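Home | Features | Houses | Archive | Subscribe

The Blanket Always Wins
By Anouk Schouten
July 2025

My sister moved to Vinderdale last October with two suitcases and enough bedding for a small hotel. I went up to help her fold it. I had packed for one night and stayed for five.

She doesn't believe in matching. Palm leaves go under flowers, something mustard goes over both, and the whole business gets pulled apart and put back whenever she wants to feel she has accomplished something. I find it restful, the way some people find traffic restful. 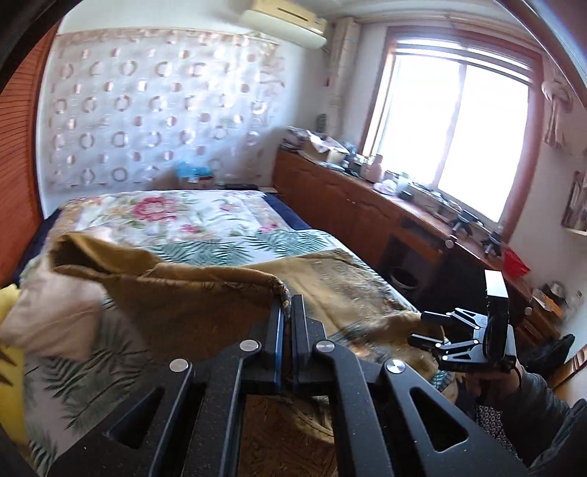 Our mother ironed pillowcases. She had a system for sheets, too, learned from an aunt in Lutach, and it needed two people, a hallway and total silence. My sister's system is to grab whichever edge is nearest and walk backward until she hits something. I have 19 years of professional writing about linen closets behind me and I can't say her piles look any worse than mine.

The thick blankets are the trouble. A sheet will give in eventually. A blanket with a fuzzy back clings to the bed, the other blankets and your sweater, and folding it in thirds gets you a loaf. Kobe Bosman, who runs the laundry on Drastgate, told me to fold it in half, then in half again, and then stop – greed ruins more blankets than moths do, in his view. He charges by the pound, so I took it seriously.

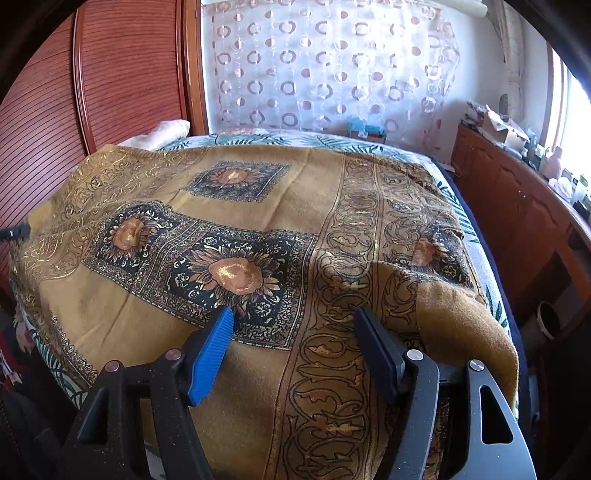
Sunflowers, paisley and one corner already turned back.

We got it onto the shelf on the third try. By bedtime she wanted it down again.

Contact the editors | © Verschueren Magazines | Back to top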